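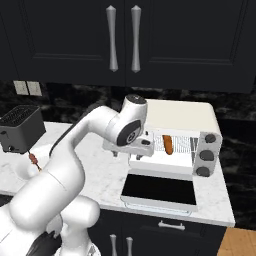

Jolanta Makowska wrote in last week to ask why her back door sticks every summer and whistles every winter, and whether she could fix both without buying a new one. She'd already been at the top edge with sandpaper twice, and she said the gap at the latch side was wide enough to slide a house key through.

Well, Jolanta, you have come to the right place, and I'm so glad you asked before you took any more off that top edge! What you are describing is very nearly always two separate troubles that happen to live in the same door. The door has sagged a little on its hinges, and the weatherstripping has gone flat. You can put both right in an afternoon with a screwdriver, a drill and a few dollars' worth of supplies from the hardware store. I have done this job on every house I've ever lived in (and on a couple belonging to relatives, who now expect it), so let me take you through it the way I would do it.

Before you touch anything

Close the door and go look at it from the inside. Really look. You want to see the gap between the door and the frame all the way around, and you want it in decent light, so turn on whatever lamp is nearest. On a door that hangs well, the gap is even along the top and down both sides, about the thickness of a nickel. On a sagging door, it will be wide at the top corner on the hinge side and tight, or rubbing, at the top corner on the latch side. Further down the latch side it may open up again.

If you see that pattern, start with the hinges. If your gaps are nice and even but you still feel air, you can skip ahead to the weatherstripping.

If the gap is tight all the way around and only in humid weather, the door itself is swelling. That's a matter for paint or varnish, most often on the top and bottom edges, which so many painters forget. Run a hand mirror under the bottom edge sometime and you may get a surprise.

What you'll need

A number two Phillips screwdriver, the hand kind
A drill with a 1/8 inch bit
Three or four wood screws, 3 inches long, same head size as the ones in your hinges
Wooden toothpicks or golf tees, and a little wood glue
Tape measure and pencil
New weatherstripping to match what you have
A utility knife or sharp scissors
A door sweep, if the old one is ragged
A wedge or a folded magazine to hold the door up

Buy screws that match the color of the hinge. I once put bright zinc ones into an old brass hinge because they were what I had in the coffee can, and I looked at them every day for years.

Tightening the hinges

Open the door halfway and slide your wedge under the far corner so that it takes the weight. You don't want to lift the door, only to hold it where it is. Now take your hand screwdriver and try every screw in the top hinge, on the door side and on the frame side. Some will snug right up. Others will go around and around and never catch, and those are the ones that have been causing you grief.

For a screw that spins, back it out, dip a few toothpicks in wood glue, and pack them into the hole until it's full. Snap them off flush and leave them be for 60 minutes or so. A golf tee works even better in a big sloppy hole – tap it in with glue on it, let it dry, and cut it flat with the knife or a little saw. Then drill a fresh pilot hole down the middle and put the screw back.

Do the middle hinge and the bottom one too while you're down there. They are usually in better shape than the top, but not always.

Pulling the door back up

Now for my favorite part, because it feels like a magic trick. The short screws that come with most hinges only bite into the jamb, and the jamb is a fairly thin board. Behind it, past a small space and some shims, is the framing of the wall, which is good solid lumber. A 3 inch screw will reach it.

Take out one screw from the frame side of the top hinge, the one nearest the middle of the jamb, away from the hinge pin. Drill your pilot hole straight back, or angled just slightly toward the center of the wall. Drive the long screw in with the drill until the head is nearly down, then put the drill aside and finish by hand. Go slowly. As the screw bites, it draws the whole top of the jamb toward the wall, and the upper latch corner of the door comes up and over with it.

Take out the wedge and close the door to check. Give it another quarter turn, and check again. It is very easy to overdo this, and if you do, the door will begin to bind on the hinge side and want to spring open. Just back the screw off a little. When the gap along the top looks even, stop, even if you're having fun.

A word of caution for anyone with a fire-rated door, such as the one between the house and an attached garage. Tightening the screws it has is fine, but please don't plane it, trim it or drill new holes through it. Look for the label on the hinge edge, and leave that label unpainted. If the door doesn't close and latch by itself as it should, call somebody who works on rated doors.

Checking the latch

After the door has moved, the latch may not line up with the strike plate the way it used to. Rub a bit of lipstick or pencil on the end of the latch, close the door, and turn the knob once or twice. Open it up and look at where the mark landed. If it's off by a hair, a few strokes with a metal file on the inside of the strike will do it. If it's off by more than 1/8 inch, take the plate off, fill the old holes with toothpicks and glue as before, and screw it back on where it belongs.

Replacing the weatherstripping

Most newer exterior doors have a foam strip with a vinyl skin, and it sits in a narrow slot cut into the frame. Pull at one corner and it comes right out. Take a piece along to the store! There are more shapes than you would think, and they all look alike in the package. Teodor Kaczorowski wrote to me in March that he'd made three trips for his, and I believe him.

Wipe out the slot with a damp rag and let it dry. Do the top piece first, cutting it to the full width, and then the two sides. Press the barbed edge in with your thumbs, a few inches at a time, and try not to stretch it as you go. Stretched foam creeps back over the next few weeks and leaves you with a gap at the corners.

On an older door with no slot, use the kind that comes on a wood or metal strip and gets nailed to the stop. Close the door, set the strip so that it just kisses the face of the door, and tack it lightly every 15 inches. Try the door. If you have to lean on it to latch it, the strip is too tight, and you will be glad you only tacked it.

The bottom of the door

Hold a flashlight outside at floor level after dark and have somebody inside tell you where it shines through. A little glow at the very corners calls for corner pads, which are small wedges of foam that stick to the jamb behind the weatherstripping. A stripe of light all the way across calls for a new sweep, or for raising the threshold if yours has adjusting screws. Turn those a half turn each, working from one end to the other, until a slip of paper drags a bit when you pull it out from under the closed door.

Then leave it all alone for a couple of weeks. New foam is stiff and the door will want a firm push at first. Celina Laskowska asked me once whether to grease it, and a dab of silicone spray on a rag is fine, but keep oil and petroleum jelly away from it.

Jolanta, as for that top edge you've been sanding, give the bare wood two coats of whatever is on the rest of the door before the weather turns. And do let me know how you get on with the long screw!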